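Home Essays Projects Archive About

In praise of the boring task
Saturday, July 18, 2026

I've been reading the Borkholm results all week and I can't stop talking about them! The short version: a robot policy learned much of its hand coordination from head-camera video of people doing small, fiddly chores, with only a little robot data added at the end. Inès Picard's team used 672 clips of people sorting and packing, then 30 demonstrations on the arm itself.

What I love is the choice of chores. Floss picks, of all things – thin, forked at one end, pointed at the other, and happy to tangle with every neighbor in the heap. 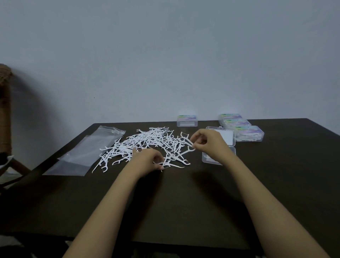 A cube on a clean table teaches a policy how to grasp a cube. A tangle makes it decide which piece to go for, and what the other hand should be doing meanwhile. I think our field has spent too long on the cubes.

Aishwarya Joseph, who works on Planum, told me she worries that fingers and grippers are too different for this to carry over. Fair point, and the gap does show up in the paper's weaker runs. But the policy trained with human video still beat the robot-only one on all 3 packing tasks, and soft clear bags (my old enemy!) were where it gained most.
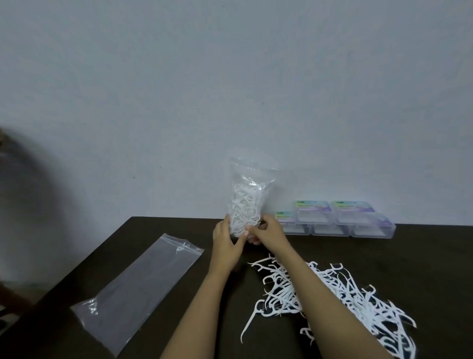
Does the human video need labels for every finger?
The Borkholm method skips them. It estimates wrist paths and rough hand shape from the video and leaves the fine contact to the robot data.

I'd like to see it tried with 2 arms from different makers. Picard says the code comes out in August, and I've already cleared a shelf for the tangled stuff.

We use cookies to remember your settings. Accept Decline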